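Duda (home-built robot) 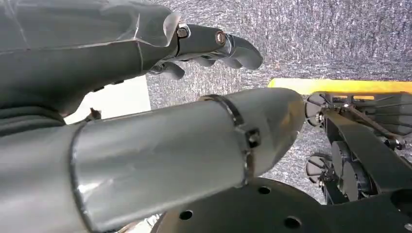 Hand and arm sections of Duda, with the forearm still in plastic film.

Duda is a home-built robot put together in a shared workshop in Pruscombe by Jurgita Vasiliauskas and Aigars Ķēniņš. Work started in the spring, mostly on Monday nights. Not finished. It is the second machine by the pair, after Vivus, a small line follower that was later taken apart for its motors.

Build

Arm sections are finished in gray. One large round section carries a thin dark metal clamp band just short of its tapered cap. The hand has slim jointed fingers with a hex bolt at the base of the longest one. Early fingers were too stiff and had to be sanded down, then printed again at 97 percent size. Clear film was kept on the forearm to save the paint, see Finish.

Total parts cost so far is some 700 dollars, most of it motors. Wiring by Ķēniņš, code by Vasiliauskas.

Control

Runs off a single board with 22 motor channels, 7 of them spare. Commands are sent from a laptop at 100 per second. An older version used a game pad but the lag was bad and it got droped in August.

Finish

Two coats of gray, light sanding between. First batch of paint chipped at the elbow and was redone.

Name

From a cat at the workshop, acording to Vasiliauskas.

See also

Vivus (robot)
Tolgate Workshop
Home-built robots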